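Workshop notebook, Dec 5, 2020

Right, boats. Put in most of the day on the Kevwood, the bigger of the two punts we run down to Flunden, and I'm much happier with her than I was last month. The seam along the port side has taken the new filler nicely and I've left her upside down on the trestles with the heater on low. Please don't turn her over, whoever gets in first! The filler needs three days and I'd like it to have them.

The poles are a sadder story. We have 8 that are fit to hand to a paying guest, and I went through the rest with a rag and a torch looking for splinters. Most will sand out. A couple have gone soft at the foot where the metal shoe sits (same as last winter, I still think we put them away damp) and I've sawn those down for fender posts on the Caldeira landing. Yuxi Dai reckons we should go over to aluminium and stop fussing. I've used aluminium on a cold morning and I'm not keen, but she did the sums and they're not silly.
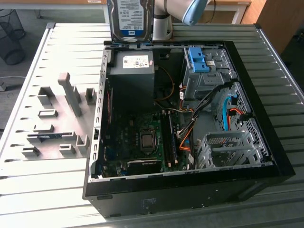
Cushions next. We own 66 and I'd put maybe half of them in front of a guest. The covers wash up all right, it's the foam that has gone, and the long bench ones are worst. I rang Kustel for a price on foam cut to size and they want 300 for the lot, delivered, which seemed fair enough, so I said yes before anyone could talk me out of it. It comes in February. Yuxi, the old covers are in the blue sacks under the stairs — zips need checking before we stuff anything back in.

Had a walk down to the landing before dark as well. The river's up almost to the second step and there's a good big willow branch wedged against the outer mooring. It isn't doing any harm where it is but I don't want it shifting on to the chain, so waders and the bow saw when the level drops.

Still to sort: rowlock grease (we're on the last tin), a new board for the timetable, and the lifejacket straps on the children's sizes. Also my good chisel has wandered off again. Green handle, if anybody's seen it.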